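# Nevbridge Bin Sort

Recordings and build notes for a two-handed sorting task, made with a pair of hand-held grippers in the shared workshop at Nevbridge. This file covers what is in the data, how the hardware was put together, and what to watch for if you plan to train on it or build the same thing.

The grippers are a modified version of the Gurnberg design, release 2. The changes are listed under Hardware. The processing scripts live in a separate repository called clultavden-tools.

## Status

Usable. The folder layout will not change again. The calibration values for the left gripper were redone in June, and anything downloaded before that should be replaced.

## Contents

- `episodes/` one folder per episode
- `calib/` calibration files for each gripper and for the head camera
- `cad/` printed parts, STEP and STL
- `splits/` train and held-out lists as plain text
- `notes/` session notes, lightly cleaned up
- `CHANGES.txt`

There are 392 episodes. Episodes are numbered in the order they were recorded, and the numbers have gaps where a take was thrown out. Do not assume that episode numbers run without breaks. The file `splits/all.txt` is the correct list.

Each episode folder holds:

- `head.mp4` video from the head camera
- `left.csv`, `right.csv` pose and finger opening for each gripper
- `meta.json` task name, operator code, object set, start pose check, result

Times in the CSV files are in seconds from the start of the episode. Positions are in meters, in the table frame. Rotations are quaternions, w first. The finger opening is a number from 0 (closed) to 1 (fully open) and is not a distance. The conversion to millimeters is in `calib/fingers.json`, and it is different for left and right.

## Task

The operator takes small parts out of a clear box one at a time and sorts them by type. Either hand may pick. An episode ends when the operator says "done" or at 90 seconds, whichever comes first. Audio is not included in the release, so the spoken cue is only visible as the end of the file.

Three variants are in the set:

- `pick_single` take one part and put it on the table
- `pick_to_cup` take one part and put it in a cup
- `sort_two` separate two types of part into two places

The result field is `ok`, `partial` or `fail`. It was filled in by watching the video afterward. `partial` means a part was moved but ended up somewhere other than the target. Failed episodes are included on purpose and are marked, so filter them out if you only want clean demonstrations.

## Hardware

Each gripper has two printed fingers, a trigger handle, an encoder for the finger opening and a plate on top for tracking. They are wired. A battery version was tried and dropped because the pack moved the weight too far back and made the wrist tired after half an hour.

Changes from Gurnberg release 2:

1. Fingers are 8 mm longer. The stock fingers could not reach the bottom corners of the box without the palm hitting the wall.
2. The trigger spring is softer.
3. The cable leaves from the rear and has a strain relief clamp. The stock exit broke two connectors.
4. The top plate is bolted through with M3 screws in place of the snap fit.

Print the fingers in TPU and everything else in PETG. PLA handles crack near the trigger pin. Use four walls and at least 40 percent infill on the plate bracket. If it flexes, the pose drifts when you squeeze hard, and you will not notice until you plot it.

The finger pads are a wear item. Replace them when the texture is gone from the tips. Pad changes are logged in `notes/pads.txt` with the episode number, and there is a small jump in the closed reading at each change.

Wiring is four conductors per gripper: 5 V, ground, and two for the encoder. Both grippers go to one board, which stamps the readings with the same clock. An earlier setup used two boards and the clocks walked apart over a session. No data from that setup is in this release.

## Calibration

Do this at the start of every session and again if a gripper is dropped.

1. Let the tracker warm up for 15 minutes.
2. Touch each finger tip to the four table corners in the order given in `calib/order.txt`.
3. Open and close the fingers fully five times.
4. Run `didenko check`.

Didenko is the calibration script in clultavden-tools. It prints one line per gripper and exits with an error if the corner fit is bad. Fix the cause before recording. The usual causes are a loose plate, a table that has been bumped, or sun on the tracker in late afternoon.

The table must not move after calibration. Tape it down and check the tape between blocks. Ten Saturday episodes were removed from the set after the table was found to have shifted.

## Recording setup

The table is square and light-colored, which gives decent contrast with dark parts. Room lights were kept low and the curtains closed to keep the tracker happy, so the head video is darker than most people will want. Do not correct the exposure before you have checked that your model needs it.

The clear box was the hardest thing to get right. Its walls hardly show from some angles, and new operators bump them with the gripper fingers. Practice without recording until the bumps stop.

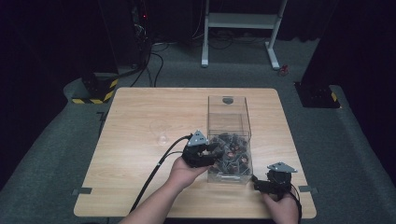 Route both cables so that there is slack at full reach. A cable that pulls on the gripper will show up in the data as a slow tilt of the wrist. A second common mistake is standing too close to the table, which brings the elbows out and blocks the tracker's view of the plates. Stand back far enough that the forearms come in low.

Operators worked in blocks of 20 minutes with a break between them. Episodes recorded in the last few minutes of a block are slower, and this can be seen in the data. The block start and end are in the session notes if you want to account for it.

## Splits

The held-out list has 67 episodes. It was drawn by session, not by episode, so no session appears in both lists. If you make your own split, do the same. Episodes from one session share the same calibration and mostly the same parts, and a random split will make your numbers look better than they are.

## Known problems

- Tracking dropouts of up to 100 ms are filled by linear interpolation. Filled rows have `interp` set to 1. Episodes with longer dropouts were removed.
- The right encoder reads slightly above zero when fully closed. This is not corrected in the CSV files.
- Clear objects are hard to see in the head video, especially cups and box walls. Do not rely on automatic segmentation for them.
- Object set B has two part types that look nearly the same at this resolution. Labels were checked by hand but expect a few mistakes.
- The workshop is shared, and equipment that has nothing to do with the task is in the background of many videos. It changes from session to session.
- All operators are right-handed. The right gripper does most of the picking in `pick_single`.

## Uses

The set was made for imitation learning on small-part picking and is suited to that. It is too small to train a general policy from nothing. There are no force readings, so it will not help with tasks where grip force matters. Grips that look gentle on video may not have been.

Nothing here has been tested for use near people with a powered arm. If you replay the trajectories on hardware, start at low speed with the box removed.

## License

Data and notes are CC BY 4.0. CAD files follow the license of the Gurnberg design. Scripts in clultavden-tools are MIT.

Report bad episodes by opening an issue with the episode number and the time in seconds.

© Nevbridge Bin Sort contributors | Contact | Back to top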